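STOSTEL ADDS VEINED GREY STONE PATTERN TO CENDWOOD SURFACE RANGE

Matte and low-sheen finishes available to the trade from April

Stostel has released a veined grey stone pattern under its Cendwood label, covering floors and horizontal surfaces in laundries, mudrooms, utility rooms and light commercial interiors. The pattern was developed with the design studio Van Rooij and is supplied through Stinar, which handles distribution and sample requests.

The ground colour sits between medium and dark grey. White veining is fine and closely spaced, with secondary veins in rust, tan and pale pink. Vein direction is predominantly diagonal, and installers should decide on orientation before the first piece is laid. The pattern is offered in 14 layouts, numbered on the underside.

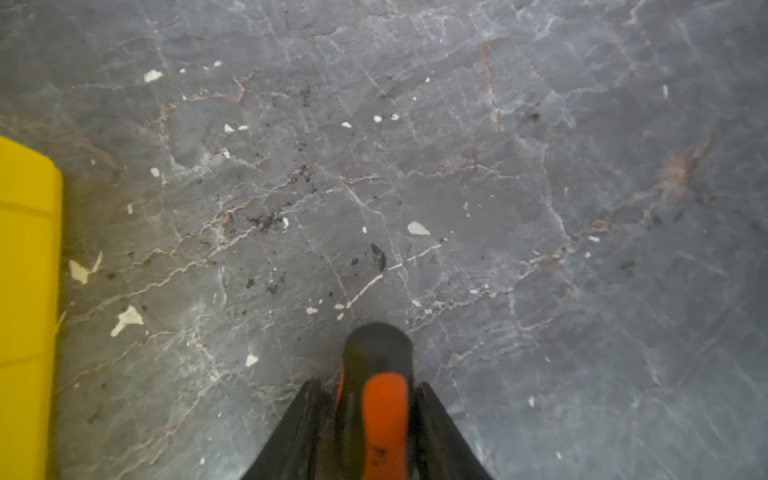
Stostel recommends opening at least six cartons before work begins and mixing pieces from all of them. Rust-toned veins vary in width and saturation from one layout to the next. Where two strongly coloured pieces fall side by side, one should be moved to another part of the room or held for cuts along the wall. A dry layout is required for any area larger than a single carton.

Colour should be assessed on site, under the lighting that will be used in the finished room. The grey reads cooler or browner depending on the light source, and the low-sheen finish shows more of this shift than the matte. Each trade sample set contains both finishes. Samples indicate ground colour and surface texture only and do not show the full range of veining.

The range is intended for rooms where buckets, storage bins and cleaning equipment are set down and moved daily. Routine care consists of dry sweeping followed by a damp mop with a neutral cleaner. Abrasive pads, wax and solvent-based polish are not recommended. Grit should be cleared from the base of containers before they are dragged across the surface — lifting is preferred. Rubber-backed mats should be raised periodically so the area underneath can dry.

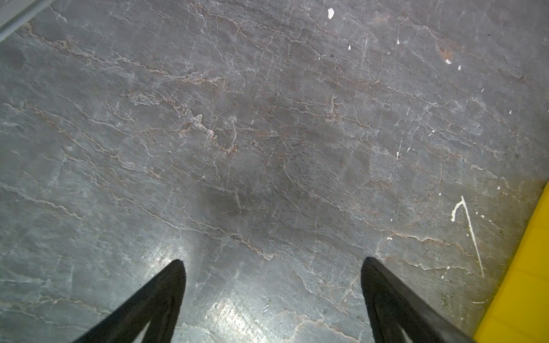
Edge trims are sold separately in light and dark grey. Stostel advises the light trim at doorways, where a visible line helps to mark the change in level, and the dark trim against cabinetry. Expansion gaps must be left clear of filler and adhesive at all fixed objects, including pipes and door frames.

The opening production run is 500 cartons. Orders placed through Stinar are allocated from a single batch where stock permits, and the batch number is printed on the carton end. Cartons from different batches should not be combined in one room without a colour check. The catalogue reference for the pattern is Cendwood 103.

Trade accounts may request sample sets and the installation guide from the Stinar order desk. Existing Cendwood trims and underlays are compatible with the new pattern — no additional fittings are needed.

© Stostel. All rights reserved. | Media contact | Trade enquiries | Back to top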